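Interim progress report: suturing technique review, work period two
Project: Dono Suture Handling Study
Prepared for: Fusetti Fund, program office
Prepared by: Pongsak Suwannarat, study lead
Report date: 2024-06-02

1. Status

Work under the grant is on schedule except for item 3 (tension scoring), which is behind by one review cycle. Spending to date is within the approved budget. No change to scope is requested in this report. One change to the scoring sheet is described in section 4 and needs the program office's written agreement.

The study reviews endoscopic video of instrument suturing on soft tissue. Reviewers mark each stitch for needle entry, thread path, handling of the tail, knot formation and thread tension. The aim is a scoring sheet that two trained reviewers can apply to the same stitch and get the same result.

2. Work completed

The review set was closed in February at 136 stitches. Video was cut into short clips, one stitch per clip, and loaded into Emora, the review software named in the proposal. Clips carry a running number only. Each was assigned to two reviewers, who did not see each other's marks.

Still images were pulled at two points in every stitch: instrument contact with the tissue, and thread under hand-off or wrap. From these and other pauses in the video we now hold more than 2,000 stills. Of these, 888 have been marked in full. The rest are sorted by stage but not yet scored.

Double scoring is finished for 110 stitches. The remaining clips have one reader's marks and are waiting for the second.

3. Findings so far

3.1 Contact and thread path

Agreement between reviewers is good on the position of the driver jaws relative to the tissue. It is weaker on the short strand that can lie on the surface near the jaws. Reviewers were asked to say whether such a strand was thread or needle, and in many stills it cannot be settled. The sheet now allows "undetermined", and the item is scored from the moving clip when the still is unclear.

Surface bleeding at the contact point is recorded as present or absent. The earlier draft asked for a grade from one to four. Reviewers used the middle grades inconsistently and the grades have been dropped.

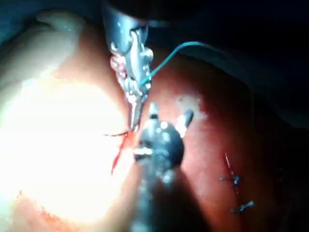 Figure 1. Needle driver at the tissue surface, with teal-green suture running to the upper right. Bleeding item: present. Short dark strand at left: undetermined.

Thread path is scored by direction and shape only. A long, even arc clear of the tissue is marked "free". Thread lying on the tissue is marked "resting". Thread passing behind an instrument or leaving the field is marked "lost" from the point where it can no longer be followed, and the marks for the visible length stand.

Glare remains the main cause of missing marks. The surface is moist and curved, and the side nearest the light source is often washed out to white or pale yellow. Stitch detail inside the washed-out area is not scored. We tested a brightness correction in Emora and found no benefit – the correction darkened the patch without bringing back any surface detail. Reviewers now outline the lost area first and score what is left.

3.2 Thread between two instruments

The second group of stills covers thread held between two instruments, including wraps around the jaws. This is the group in which tension is scored. Reviewers look at whether the thread runs straight, curves gently or hangs slack, and whether the tissue under the jaws is visibly drawn up.
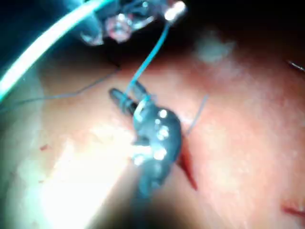 Figure 2. Light blue suture taut between two instruments. Near jaws against the tissue; second instrument out of focus at top.

Three points came out of the first comparison of marks.

Reviewers differed on gently curved thread. One group read any curve as slack. The guide now states that a thin, continuous line with a slight curve is scored as taut if no loop or sag is present.

Loops near the jaws were marked as a completed wrap by some reviewers and as a partial wrap by others. A still shows the loop but not how many turns were made, so the turn count has been moved to the clip and taken off the still sheet.

The far instrument is frequently out of focus. Its jaw state is no longer a required field. Reviewers may leave it blank without the form returning an error, which it did until the February update.

3.3 Thread color

Color shifts between stills under the endoscope light, and the sheet asks reviewers to write down what they see. Color is not used to identify suture type. Where suture type is needed it will be taken from the case log.

4. Change to the scoring sheet

We ask the program office to agree to version 3 of the sheet. The differences from version 2 are:

Bleeding: present / absent, replacing grades one to four.
Surface strand: "undetermined" added.
Tension: wording on curved thread added to the guide.
Wrap: turn count scored from clip only.
Far instrument jaw state: optional.
Glare: outline required before any other mark.

Stitches already double scored under version 2 will be converted by rule for the bleeding item. The tension item cannot be converted and will be read again. This accounts for the delay on item 3 of the work plan.

5. Issues and risks

Reader time. The tension item has to be repeated for every stitch already scored. Existing reader hours cover this if the second readings are assigned in blocks, and block assignment has started.

Storage. Full-length video is held on the Naqvi server with one offline copy. The server allotment is adequate for the present set but would not take a second one of the same size. A quote for extra space has been requested and will be sent separately. No funds are sought for it under this grant period.

Reviewer drift. Ten clips are repeated at intervals under new numbers to check whether a reviewer's marks change over time. Results will be reported once every reviewer has seen the full set of repeats.

6. Work planned for the next period

Second reading of outstanding clips.
Repeat of the tension item under version 3.
Full marking of remaining stills in the contact group, then the two-instrument group.
Agreement figures for each item, with and without glare-affected stills.
Draft of the reviewer guide, with figures.

The agreement tables and the draft guide will be sent with the next report. Questions on section 4 should go to P. Suwannarat before the version 3 readings begin.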